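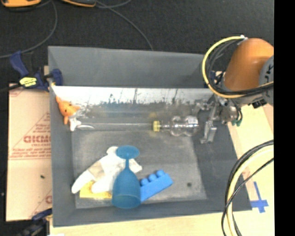
Felach, February 14, 2021

By Restrepo

The open day at the Seltonberg hall began at the back door, because the front was closed for painting. I came for the sorting room, where mixed household things are looked at before they go further. In September they had moved everything here from Grevari, and the walls still smelled new.

I expected big heaps. The grey bin I stood longest at had only a few things in it, among them an orange toy animal leaning in the corner, a small white lumpy piece near it, and a clear plastic bottle with a yellow cap, lying on its side. The floor of the bin is flat and worn, and the walls go down at a slope, so small things should slide to the middle. The toy had stayed in its corner all the same. It has a pointed ear and a dark little eye, and my daughter wanted to take it home.

Our guide told us that bottles with the cap on are the most discussed matter in the building. Some towns ask for the cap on, some for the cap off. In Seltonberg it stays on — I had done it wrong for 7 years.

Afterwards there was soup in the canteen, and a table with leaflets. They had printed 1000 and there were still many left. The tour takes roughly 30 minutes, but ours was longer, as the children asked so much. Bring a warm jacket. Bus 902 stops at the gate.

Comments

Is the canteen open also on normal days? The soup was very good last time.

We take the caps off in our street and the collectors never complained.

My son asks if the orange animal is a fox. Does somebody know?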